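Search this forum
Advanced search

Simulated cells > Setup and upkeep

Thread: Table cell, Franka arm, gripper contacts the wood before it closes

Posted Nov 9, 2019 by darna_cell

I look after one simulated tabletop cell on the Ekeston build. Single Franka arm on a black pedestal beside a wooden table, stock gripper, fixed set of objects. The target is the thin gray rectangular one. The other items stay on the table as clutter and get shuffled at reset.

Since the February update the fingers sometimes register contact with the tabletop on the way down. Out of 608 logged grasps, 206 show it. Joint limits are fine and the base transform has not been touched. Current state of the cell:

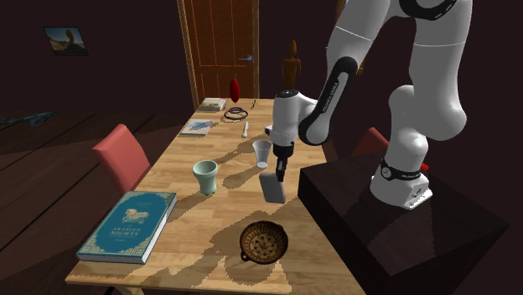

What I have checked so far

1. Pedestal height against the scene file. Match.
2. Tool frame offset, flange to fingertip. Match.
3. Finger collision meshes. Same files as before the update.
4. Table collision mesh. Not checked, I assumed it was static.

Anything obvious I am missing?

Reply by millrace

Number 4. The update rebuilds convex hulls for furniture unless you pin them. If the hull sits proud of the visual surface, you get contact with a gap still showing on screen. Turn on the collision overlay and measure it.

Reply by ostler77

Disagree. A raised hull would give contact on every grasp, and you have it on about a third. I would look at approach angle. A thin object that is tilted or nearly upright needs a different descent than one lying flat, and if the planner takes its height from the bounding box, the fingers stop at the wrong place. Sort the 206 by object pose before you change any mesh.

Reply by darna_cell

Sorted them. Most of the bad ones are low approaches, with the object close to flat. With the object near upright the fingers close around the top and stay well clear of the wood. 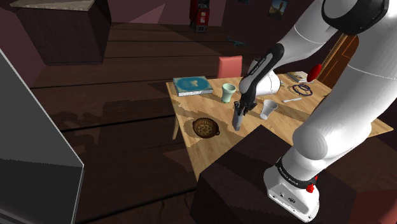

I also ran the overlay as millrace suggested. The table hull is 3 mm above the visual surface over the whole top. So the offset is always there, but it only matters when the commanded fingertip height is under 3 mm, and that only happens on the low approaches.

Reply by ostler77

Then raise the minimum fingertip height to 4 mm and leave the table alone. One parameter, easy to back out.

Reply by millrace

That hides a bad mesh. Objects will also rest 3 mm high, and any depth data you export will be off by that much. Pin the hull, rebuild, clear the Clillari cache, then rerun. Restarting the cell without clearing it loads the old hull again.

Reply by ostler77

Only if he exports depth. Plenty of cells don't.

Reply by darna_cell

I do export depth, so the mesh gets fixed. Pinned it, rebuilt, cleared the cache. Also moved the wrist view to the Rainer preset so the fingertip and the tabletop are both visible during descent – the old preset lost the fingertip at low heights.
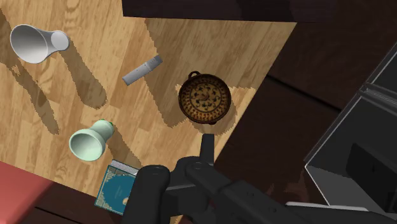 Wrist view, Rainer preset, fingertip and table objects.

Reran overnight, 1761 grasps. No early contact on the low approaches. There are a few contacts left near the table edge, all after grasp 446, and I have not sorted those yet. Scene file diff goes up once I have.

Reply by millrace

Check that the edge strip is part of the same hull. On mine it was a separate body and had to be pinned too.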